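Broltevine Voter Information Project
Progress report to the Irkel Fund, second reporting period

The grant supports plain-language coverage of candidates and ballot measures in the three Shokri County legislative districts. This report covers work completed through October.

Candidate interviews

Staff invited every candidate on the county ballot to answer the same set of questions on water rates, school funding and road repair. All but two have replied. Answers are published in full, in the order received, and candidates may correct errors of fact but may not revise a position once it is posted.

The printed guide

The guide was mailed to 634 households that had asked for a paper copy, against a target of 708. The shortfall is in the northern precincts, where sign-up sheets reached the branch library late. A further 100 copies were left at the county clerk's office — these are not included in the mailing total.

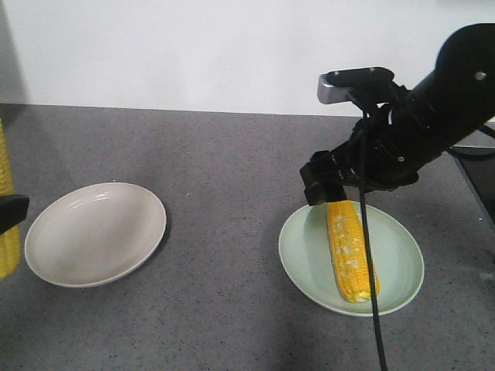
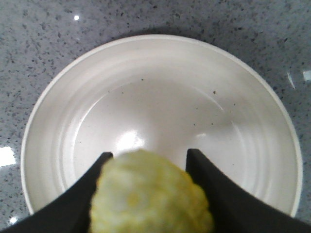 Arben Papadopoulos wrote that the water rates page was the first he had read that set both candidates' answers side by side, but that the type was too small and the polling place list should have come first. Both points have been passed to the designer, and the list will move to page one in the next edition.

Spending

Printing came in under budget. Postage did not, and we request permission to move the printing balance to the postage line. No other changes are sought.

Next period

Work will turn to the runoff for the Vetside seat and to a short guide on absentee ballots. Gualtiero Russo will remain the contact for financial questions. A draft of the absentee guide will be sent to the Fund before it goes to the printer.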